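4.2 Recall of food idioms in second-language learners
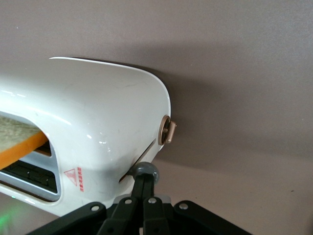
Participants in the Pasgate group met each idiom twice, first in a short dialogue and then in a gapped sentence. Of the 400 responses collected in June, 223 gave the full figurative meaning. Literal readings were most common for French expressions with no close English match, such as "tomber dans les pommes" (to faint). Expressions built on bread did better. Learners often linked "long comme un jour sans pain" to boredom before they were given any context.

Costache and Quintero scored all answers separately and settled differences by discussion.

Figure 3. Slice of bread in a white toaster. Bread items made up 60 of the responses; scores by item are listed in the appendix.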